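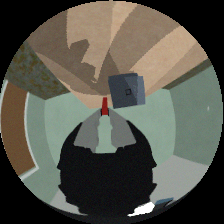 Fereshteh Sadeghi asked whether the Vimlow rainfall tables could say which readings were copied from paper and which were typed in on the day, as the two do not always agree. They can now. The column is called source, and it holds either book or direct.

Vimlow Rainfall Tables

Daily rain gauge readings from Vimlow and Ilville, kept as plain CSV. There are 1,090 rows, one for each gauge and day. Amounts are in millimetres to one decimal place. A blank means no reading was taken, and a zero means the gauge was read and found dry. Please don't fill the blanks with zeros when you load the file. 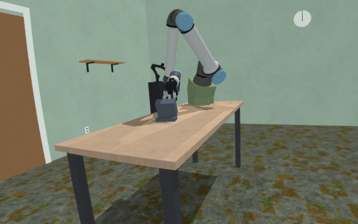 Readings were taken at nine in the morning and are entered against the day before, following the way the old books were kept. The Ilville gauge was moved to the other side of the lane in March, away from the hedge. Totals after the move run a little higher and we have not adjusted them.

Columns

date: day the rain is entered against
gauge: vimlow or ilville
mm: amount
source: book or direct
note: free text, often empty

Of the rows marked book, 339 have been checked a second time against the page. The rest have been read once. Snow is melted and measured as water, with "snow" in the note. Where a figure in the book could be a 1 or a 7, the note says so and gives both. 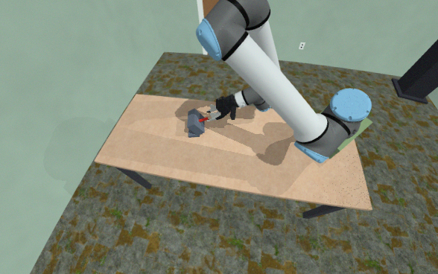
Known problems

A few Ilville readings cover two days. The amount sits on the second day, the first is blank, and the note says "two days". Leave these out if you want daily extremes.

The Keleo import script drops the note column unless you pass the keep-notes option.

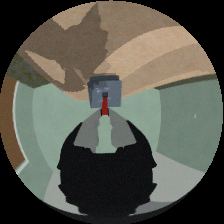 Volodymyr Semeniuk, 6 January 2025

This release corrects the gauge names, which had been swapped in part of the last file. Nazareno Costa found the mistake. If you made monthly totals from the older copy, make them again.

The tables may be reused freely with a credit to the Vimlow Rainfall Tables. Send corrections with the date, the gauge and the figure you think is right.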